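How to set up a parcel depot that doesn't jam (a Vurnum beginner's walkthrough)

I've put a silly number of evenings into Vurnum since the handheld version came out, and the question I get most under my posts is some version of "why are all my vans stuck?" So I've finally written the whole thing down. This is for the base game, no mods, on the Prirnstead map, which is the one the game drops you on after the training yard.

Start with the land. You'll be offered two plots — the cheap one beside the canal and the dearer one up on the ring road. Take the ring road one. I know, it eats most of your opening money, but the canal plot has a single gate and you'll be cursing it by the second contract. If you've already bought the canal plot, don't restart, just sell it before the end of April in game time while the grant is still active and you'll get nearly everything back.

Now open the build menu and put down your sorting shed first. Rotate it so the loading doors face away from the gate. The game will colour the ground amber and grumble at you, ignore it. You want a full loop of road around the shed, one way only, and you set that by holding the left shoulder button while you drag. If you see two arrows on a tile you've let go too early (I still do this constantly!).

Next are the bays. A small shed takes 16 of them, and the temptation is to build the lot straight away. Build half. Drivers pick the nearest free bay even when the one beside it is full of a reversing truck, so leave a gap between each pair until you've unlocked the marshal. You can fill in the gaps later without knocking anything down.

Then hire. You only need three drivers and a dispatcher to begin with. Check the dispatcher's temper stat before you check the wage, a cranky one will cancel jobs for you and you'll never see a message about it. I like the Kravets vans for the first stretch. They're slow, but they turn in a tiny space and the repair bills are kind.

Your first proper contract should be Allstead, across the river. It pays 1,732 a run if you get there inside the window and there's a 200 penalty if you don't, so leave early and skip the bridge in the morning. Do it a few times and you'll have enough for the marshal and the second gate, and after that the jams pretty much sort themselves out.
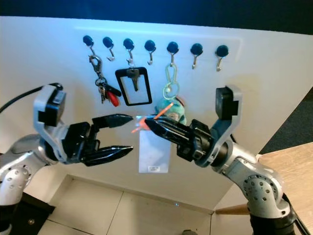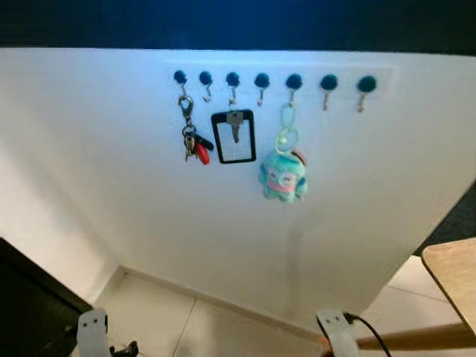
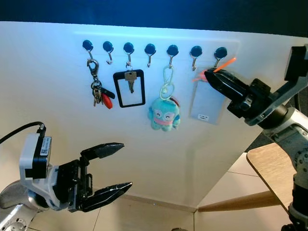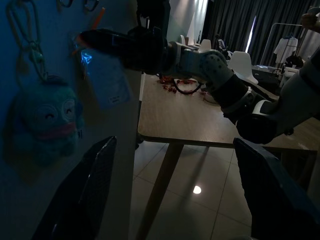
Last job is the key cabinet, and loads of people skip it. Go into the dispatch office, press up on the D-pad and you'll get a row of slots, one for each van you own. By default any driver can grab any van, and that's how your refrigerated one ends up doing furniture runs. Drag each driver's portrait onto a slot to lock them in, and leave a few slots open for temps, like the hooks with nothing on them in the first photo. You can also stick a tag on each slot, and I'd do it early. Pick something you can tell apart at a glance on a small screen — the default tags are all grey, while a red fob or a fuzzy teal monster with a pink band is pretty hard to mix up with its neighbour. The custom tags live under Office, then Extras, and they cost nothing.

Save before you change any assignments, by the way. There's a bug where swapping two drivers while one is out on the road sends the van back to the training yard, and you have to pay 208 to get it towed. Reloading fixes it if you catch it quickly.

I'll do the rail siding next. It needs its own page, the signals are a nightmare and I'm still rebuilding mine.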